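The Left Finger

The Sorensen stopped on a Sunday, which meant I had it to myself. The log gave the date as June 6, 2021, the count as 1,734 picks since last service, and the fault as 117, grip lost during transfer. I read that standing up, with my coat on and my lunch under one arm.

It had been set up in the back bay at Kiltus since the winter. Two arms on a steel plinth, a tray in front, a camera on a post, a guard door that had to be lifted a little before it would latch. It sorted small hardware and office stock into divided boxes, and the customer in Vidgate had sent us the kind of stock they had trouble with. Paper clips were fine. Binder clips it picked up, carried halfway and let go of.

I locked out the power, hung my tag on the switch and opened the guard. There were binder clips under the tray, on the plinth and inside the cable tray where no clip should be able to get. I picked them out with my fingers and put them in my coat pocket. Then I took my coat off.

The office view was that the trouble lay in the demonstrations. The machine had learned the job from recordings of hands, and the hands were mine. I had sat at a table in the front room with trackers strapped to my wrists and a red cloth under my elbows and sorted clips until the light went. If the machine was dropping things, then perhaps I had taught it to. The email didn't put it that way. It said we should consider whether the operator's release was premature.

I had considered it most of Saturday night.

So before I touched the arms I went back to the front room. The cloth was still down, along with the plant and the books and the flattened carton. I did up the straps, waited for both wrists to show on the laptop, and tipped the clips out in a heap.
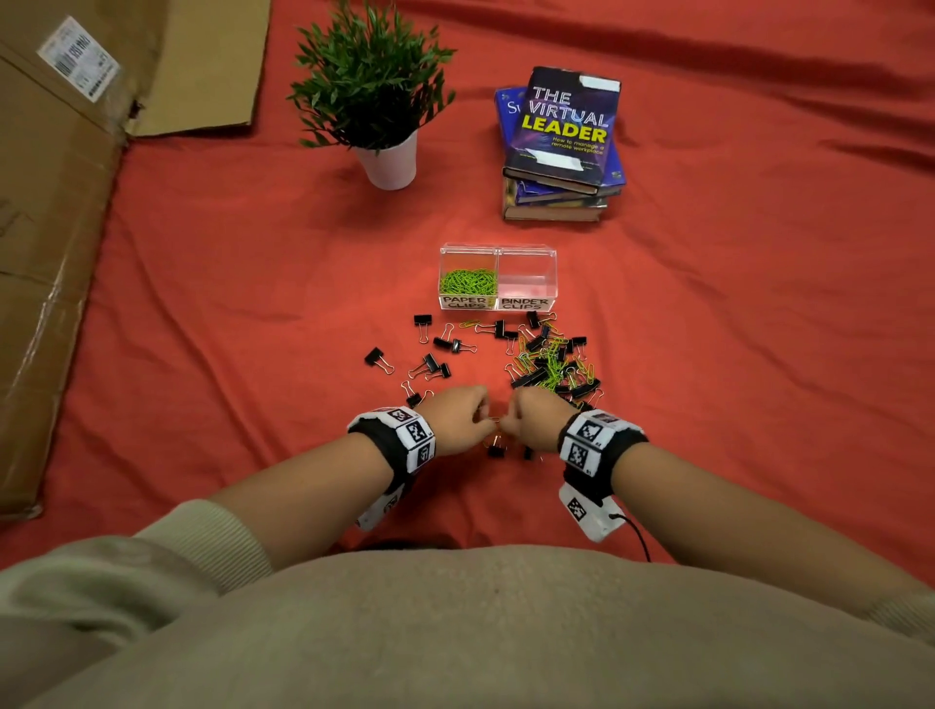 It is hard to do a thing normally once someone has said you do it wrong. I watched my own thumb. I took a binder clip by the black part, then another by the handles, and tried to remember which I used to do. My mother used to sort buttons at the kitchen table while she listened to the hockey, and she never looked down once. I thought about that and went faster, and after a while I stopped watching.

The cable on the right wrist kept wanting to go under my arm. There was a proper clip for it, for the sleeve, but that had gone missing in the move from the old building. I pushed it clear and kept on.

Paper clips come up in chains. You lift one and three come with it, and you have to give them a shake over the pile or pull them apart with the other hand. The machine had learned the shake. It did it very politely, a small back and forth, and people visiting the bay always laughed. I had never noticed that I did it until I saw it done by something with no elbows to speak of.

When the heap was sorted I tipped it out and did it over. 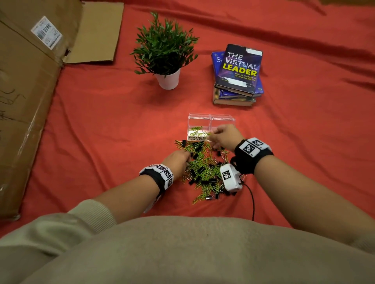

Joanne Petrik
Contributing writer, Stellava Short Fiction

I played the new recordings against the old ones with a sandwich in my hand. The wrists went out, came back, went out. I slowed them until they barely moved. In every one I could find, my hand was over the box and had stopped before it turned to go back for the next clip. There was nothing early about it.

I was pleased for as long as it took to finish the sandwich. Then I saw that it left me with a broken machine and half a day.

The book for the Sorensen says to inspect the finger pads every 1,000 picks. We had let it go to 1,734, and I was the one who signed the sheet, so that was me as well. I got the lamp and the small hex keys and knelt on a folded towel in front of the left arm. The right pads had gone shiny at the tips but still had their ridges. On the left, the inside pad was worn smooth along one side and full depth along the other.

A pad does that when the finger is not closing square. I put my steel rule between the fingers and closed them by hand with the brake released. They met at the top and there was a gap at the bottom you could slide a business card into. A paper clip would never mind that, being wire. A binder clip has a sloped body with a spring in it, and it would have been squeezed at one end and walked out of the grip.

The lower screw on the finger mount was loose. It turned under the key with no effort at all. The upper one was tight and had a line of blue paint across it, put on so you could see if it moved. There was no paint on the lower one. Someone had taken it out and put it back and been called away to the phone — and I had a good idea who, having a tube of that blue paint in my own drawer.

I took both screws out, cleaned the threads, and fitted them again with a drop of thread lock and the torque driver. I changed all the pads, left and right, so they would wear together. I painted both screws. Then I sat back on the towel and looked at the paint dry, and listened to the fridge in the lunchroom come on and go off.

Before closing the guard I went over the rest of it. The hose on the left wrist had rubbed a little where it crossed the bracket, and I moved it and put in a new tie. I wiped the camera window. I got the last clip out of the cable tray with a magnet on a stick.

The office rang in the middle of the afternoon. I told them the fingers had been out of square, that I had changed the pads, and that I was going to do one more set by hand while the thread lock cured. They asked me to keep it short. I strapped the trackers back on.

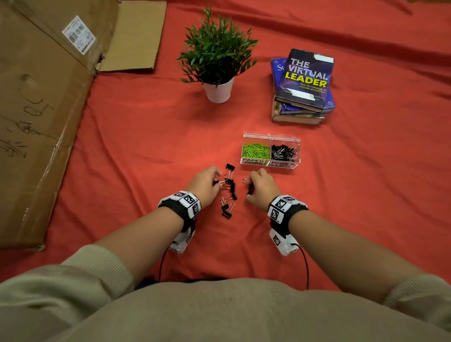 Does it need to be calibrated again after the pads are changed?

Every time, on both arms. New pads are thicker than the worn ones, so the closed position has to be taught again before the first pick, and then checked with the gauge block.

That was the question from the office, and that was what I wrote back, word for word. I did the left arm first. Close on the block, save, open, close on nothing, save. The right arm went the same way. Then I took down my tag, lifted the guard door that little bit and latched it, emptied my coat pocket into the tray and pressed start.

It took a paper clip, shook it, and put it in its side of the box. It took another. The third thing it reached for was a binder clip, lying on its side with one handle up, and the left arm closed on it and carried it across. Over the box it stopped, the way I stop, and opened its fingers.

I let it run until the tray was empty. I filled in the sheet with the pad change and the loose screw, and where it asked for cause I wrote my own initials. I put the next inspection down for 1,000 picks and copied that onto a strip of masking tape for the guard door. My sleeve had a smear of blue on the cuff. I turned off the bay lights and went to look for the van keys.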